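ok so I said I'd write up the submitting-talks thing and then didn't for 2 months. doing it now in pieces between other stuff. thread I guess

I've been reading proposals for Nadorholm since June. 71 in my pile. also got 3 of my own rejected elsewhere this year so I've been on both ends of it lately

first thing. put the actual thing in the abstract. so many of these go "in this talk I will share a surprising finding about our build system" and then stop. I'm the reviewer. tell me the finding. I am not going to be spoiled

if your talk is "we moved from X to Y" I need to know what broke. the move itself is a blog post. what broke is a talk

title puns. fine. one is fine. but if the title is a pun and the abstract is vague I have no idea which track you go in, and then you end up in the misc bucket with the keyboard people (I love the keyboard people)

length!! Nadorholm has a 25 min slot and a lightning slot. pick one. "can be adapted to any format" reads to me like it isn't written yet. mine usually aren't written yet either but I don't say so

someone asked about the bio. short. two lines. where you work matters way less than you think, what you maintain matters a bit. nobody on our side scores the bio, it's hidden until the second round anyway

oh and the second round is where the names come back on. so if your abstract says "as I said in my keynote last year" you've just un-anonymized yourself and we have to send it back for edits. had a few. please don't
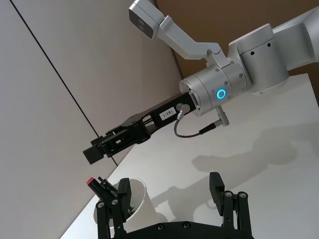
demos. my feelings about live demos have changed. used to be firmly against. then at Zultside my slides died completley 9 minutes in and the only thing still working was the terminal, so I did the rest of it from the terminal and it was the best feedback I've had

so now I do a demo but with a recording of the same demo sitting in another tab. if it goes wrong I switch and say I've switched. people are fine with it

fonts. bigger. no, bigger than that. stand at the back of your own living room and squint. light theme for code too, the projectors at these places are old and your nice dark purple comes out as mud

related - if you have a terminal with a fancy prompt that takes up half the line, make a second profile with just a $ and use that. takes a minute

Vestergaard (the small one, in the library) lets you do a dry run the evening before on the real projector. almost no one signs up for it. go! I found out my adapter was dead at 7pm and not at 9am in front of people

travel money. ask. most of the community ones have some and it's usually buried in the FAQ. Nadorholm covers trains and two nights if work isn't paying. Lekik covers the hotel but you pay first and then wait, and the wait is long, so budget for that

reply to a DM - no you don't need to have spoken before. we keep slots for first timers and last year we had trouble filling them. tick the box on the form

another DM: can you send the same talk to several places. yes. everyone does. just say so in the notes field. and if two say yes then tell us quick, the waitlist people are trying to book trains

how many per year is too many. for me it's 4ish. did more than that once and by autumn I was giving the talk without hearing it. also shipped no code that summer, my changelog is just dependency bumps

rejections: we write feedback if you ask for it. we don't send it out by default bc there isn't time. ask. a good chunk of what we accept is stuff we turned down the year before with the middle rewritten

what I'd love to see more of, selfishly: how you got a release out when CI was on fire. deprecating something people liked. packaging, any packaging. handing over a project and then leaving it alone

what I have enough of: intro to containers. sorry

form closes at midnight, the server's midnight, wich is UTC. every year somebody gets caught by that. save a draft early, you can edit it right up till it shuts

ok need to go, still have the bottom of the pile to score. will add the bit about Q&A later if I remember

adding the Q&A bit: repeat the question into the mic. the recording only has your mic. that's it that's the bit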